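Etiquetas: Robótica | Aprendizaje por imitación

3. Cómo recogimos las demostraciones

Confieso que esta parte me divirtió más que entrenar el modelo. Grabamos 940 demostraciones con la pinza de mano, repartidas entre 6 operadores, y la tarea era siempre la misma: coger un peluche y dejarlo en una bandeja. Parece fácil – hasta que el peluche se dobla por donde quiere. Cada persona practicaba 8 intentos antes de grabar, y esos los descartamos. La posición inicial la cambiábamos a mano entre tomas, sin plantilla (Anqi Qian quería una rejilla; perdió la votación).

El fieltro de los dedos se deshilacha un poco por el borde. La Figura 1 muestra la pinza abierta sobre el tablero blanco, con el peluche a un lado y la bandeja negra detrás.

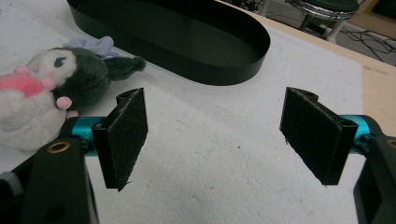

3.1. Limpieza de los datos

Revisé las tomas una a una y quité las que tenían pausas de más de 2 segundos.

Comentarios

marta_r: ¿Vais a publicar las tomas descartadas? A mí me vendrían genial.

Iker: ¡El fieltro! Nosotros sufrimos con goma durante meses.

Artículos relacionados
– Birkthorpe: agarre de objetos blandos
– Notas sobre el conjunto Camenzind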